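1/7/20
By the Skatitz manuals desk

4. Setting the Clock on Your Oshima Weather Station

You will need to set the clock before anything else, including the things you bought the station for. The rain gauge will not report, the barometer will sulk, and the display will insist it is midnight until this is done.

4.1 Put the batteries in the outdoor sensor first. If you start with the display, it will search for a sensor that isn't awake yet, give up, and show two dashes. The dashes are not a temperature.

4.2 Put the batteries in the display. Wait for one beep. A second beep means a battery is in backward.

4.3 Hold SET until the hour blinks. Four seconds is usually enough. Eight seconds puts you in the language menu, and the way out of the language menu is described in section 9, in English. 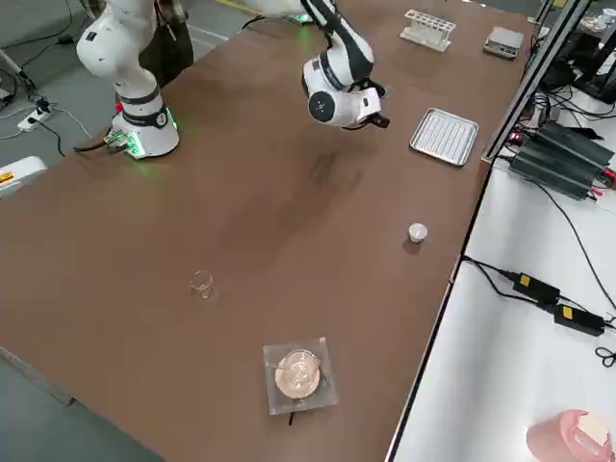 4.4 Press UP or DOWN to change the hour, then press SET to move on to the minutes, the month, the day, and the year, in that order. You have 2 minutes between button presses before the display loses patience and goes back to midnight.

4.5 Press SET one last time to save. The blinking stops.

NOTE: The year only goes forward. If you pass the one you wanted, keep pressing. The years run out at 2099 and start over, and you will have a good long look at all of them.

4.6 Enter your height above sea level. The station ships set to 218 feet, the height of the Curkthorpe warehouse, and will forecast the weather for the warehouse until told otherwise. Hold PRESSURE until the number blinks, change it with UP or DOWN, and press SET. Owners in Rultadum, at 958 feet, should settle into a comfortable chair first.

CAUTION: Do not mount the outdoor sensor on a dryer vent, a chimney, or a south wall in full sun. It will report what it feels, and what it feels will be July.

4.7 Carry the sensor to its final spot, no more than 100 feet from the display. Brick shortens that distance. So do metal siding and refrigerators.

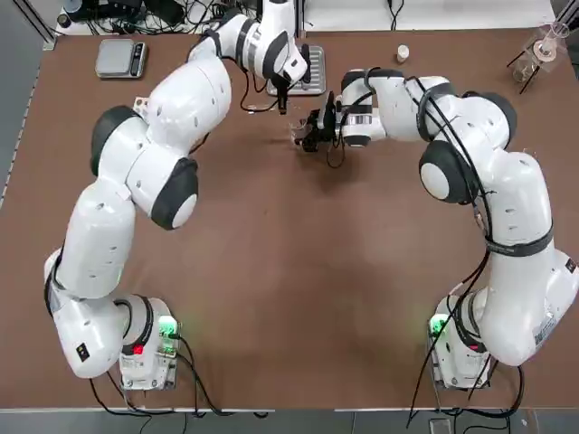
TROUBLESHOOTING: CLOCK AND DISPLAY

Clock is exactly one hour off.
Daylight saving is on or off when you would like it the other way. Press SET and DOWN together to switch it.

Clock resets overnight.
The batteries are weak, or they are rechargeable ones, which the display does not care for. Use fresh alkaline.

Display shows rain and the sun is out.
Check the height you entered in 4.6. If it is right, give the barometer a full day to settle before arguing with it.

Display shows two dashes.
Take out both sets of batteries and go back to 4.1.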